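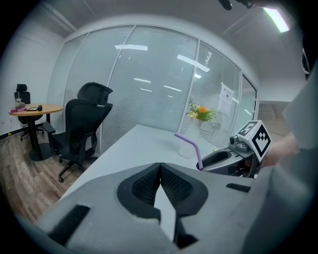

Speaker notes – good practice for handheld gripper recording
Revision of January 31, 2021. Speaker: Behrouz Dehghan. Slides by Elaheh Kermani.

Slide 1. Title
Skip the biography. State the scope: written rules for sessions in which a person holds the grippers and the recordings later train a policy for an arm. Arm safety is in the Skovby talk and gets no time today.

Slide 2. Why a written rule set
The Irero set had 603 episodes when we went back through it in November. Operators had been trained by word of mouth, and each had a different idea of where an episode starts. Relabeling took longer than recording. Do not read out the breakdown by operator. The point is that the start and end conditions have to be on paper before the first session.

Slide 3. Structure of the rules
There are 17 rules, in groups: room, device, operator, episode, record. Only the ones that caused arguments are on the slides. The full list is in the handout. Ask people to hold questions on numbering; it follows the Ketex document, gaps included.

Slide 4. Device rules
Rule 4: marker cubes are checked at the start of a session and again after any drop. A scratched or lifted face means the cube is replaced. No tape over a pattern, matte or otherwise.
Rule 5: fingers stay off the marker faces. Grip below the cube.
Rule 6: jaw travel is recorded fully open and fully closed before the first episode. If the two values have drifted from the last session, stop and recalibrate.
Pause here. Someone from Derkach will ask about the drift limit. It is set per device and printed on the calibration sheet.
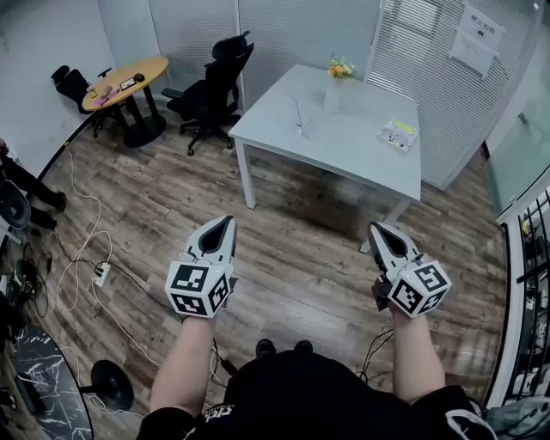 Should the operator restart the episode after a fumbled grasp?
Keep recording if the object is still within reach and the grasp can be retried at normal speed, then tag the episode "retry." Restart only when the object has left the work area or a marker cube has been struck.

Slide 5. Room rules
Rule 8: cables are routed out of the walking path before recording. Power strips go against a wall or under fixed furniture. An operator watching two jaws is not watching the floor.
Rule 9: blinds are set once per session and then left alone. The setting goes in the session record. Changing light halfway through gives you two data sets under one name.
Rule 10: people who are not operating stay behind the operator or leave the room. Bystanders are told before the session that recording is on, and local signs about photography are cleared with the site owner in writing.
Expect pushback on rule 10 from small sites. Answer: the permission form is one page.

Slide 6. Operator rules
Sleeves above the wrist or close-fitting. Closed shoes. A break is taken when the operator asks for one, and the reason is not logged. Speed is whatever the operator can hold for the whole session – fast first episodes followed by slow ones are worse than slow ones throughout.

Slide 7. Session record
Minimum fields: site, operator code, device serials, calibration file, blind setting, object list, tags. Free text is allowed but is not searched, so anything that matters needs a tag. Elaheh has the template; give her address from the slide, do not spell it out.

Slide 8. Open items
Rule 12 (reflective and transparent objects) is still a draft. Rule 15 conflicts with the Ketex naming scheme and will change. Comments go to the shared list.

If short on time, drop slide 6 and go straight to the record. Leave slide 7 up during questions.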